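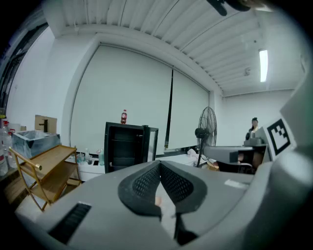
La pince portative Grenside dans la salle d'essai, panneau repère côté droit.

Pisamby -- évaluation du kit de démonstration Grenside
Point d'étape à mi-parcours, juin
Rédaction : Kartini Pattinasarany

Où nous en sommes

La convention prévoyait 24 séances d'enregistrement avant l'été. Elles ont eu lieu. Le fabricant annonçait une prise en main « immédiate » ; nous avons mis deux séances à comprendre dans quel ordre allumer les choses, et une troisième à retrouver la page du manuel qui l'expliquait. Elle est en annexe, après la garantie.

Rappelons ce que vous financez. Le kit Grenside comprend deux pinces tenues à la main, leur logiciel de synchronisation (Tida) et un abonnement d'assistance d'un an. On saisit les objets soi-même, la pince enregistre le geste, et les données servent ensuite à entraîner un bras qui, lui, n'a jamais mal au poignet. Nous devions dire si l'ensemble vaut son prix pour un atelier de notre taille. Réponse provisoire : oui pour le matériel, à revoir pour le logiciel, et pour l'assistance nous attendons toujours qu'on nous rappelle.

Le matériel

La coque grise est solide. Elle est aussi volumineuse, ce que la brochure formule par « présence rassurante en main ». Les mâchoires forment un V noir garni d'une maille perforée, et cette maille accroche bien : bouteilles en plastique, gobelets, linge plié, tout a tenu plus souvent que prévu. Les objets plats restent le point faible. Une carte de visite posée sur une table lisse a résisté à toute l'équipe.

Le marqueur noir et blanc monté sur le panneau latéral est lu par Tida sans difficulté tant que l'éclairage reste constant. Sous un tube fluorescent placé de côté, les pertes de suivi augmentent. Nous avons demandé au fournisseur s'il existait un marqueur mat. On nous a répondu que la question était intéressante.

Les gestes enregistrés

À ce jour, 2000 gestes ont été enregistrés, dont 74 rejetés par le contrôle automatique. Les rejets viennent surtout de mouvements trop rapides : le logiciel suppose un opérateur calme, hypothèse que nous n'avions pas vue dans le cahier des charges. Après relecture à la main, une partie des gestes rejetés nous paraît tout à fait utilisable, et quelques gestes acceptés franchement médiocres. Le seuil n'est pas réglable dans la version livrée.

L'objectif de fin de projet reste fixé à environ 4000 gestes. Au rythme actuel il sera tenu, à condition que la mise à jour de Tida attendue à la rentrée conserve le format des fichiers. La précédente l'avait changé. Nous avons perdu une matinée à convertir les anciens enregistrements, puis une après-midi à constater que la conversion inversait l'ouverture et la fermeture des mâchoires, de sorte que, sur le papier, nous lâchions tout avec beaucoup de précision.

Comparaison avec Ishida

Vous nous aviez demandé d'examiner au moins une solution concurrente. Nous avons emprunté le modèle Ishida pendant une semaine. Il est plus léger, mieux équilibré, et son manuel commence par la mise en marche. En revanche, l'ouverture des mâchoires est plus étroite et l'exportation passe par un service en ligne facturé à part, au volume. Pour des séances courtes, nous le préférons. Pour une campagne comme la nôtre, le coût d'exportation rattrape vite le confort du poignet.

Ce qui a pris du retard

Le guide d'utilisation interne, promis pour ce rapport, n'est écrit qu'à moitié. La partie rédigée concerne la charge des batteries et le rangement, sujets sur lesquels nous avons désormais des opinions fermes. La partie manquante concerne l'utilisation.

Les essais à deux mains ont glissé au second semestre. La seconde pince est repartie chez le fournisseur pour un bouton qui restait enfoncé ; elle est revenue avec un bouton neuf et sans son câble.

Budget

Aucun dépassement. La ligne « consommables » est presque intacte et nous souhaitons en transférer le reliquat vers l'achat de câbles de rechange, au pluriel. La demande de modification est jointe et n'attend que votre signature.

Prochaines étapes

Reprise des séances en septembre, avec les essais à deux mains en priorité. Décision sur le renouvellement de l'assistance avant l'échéance de l'abonnement. Guide interne complet remis avec le rapport final.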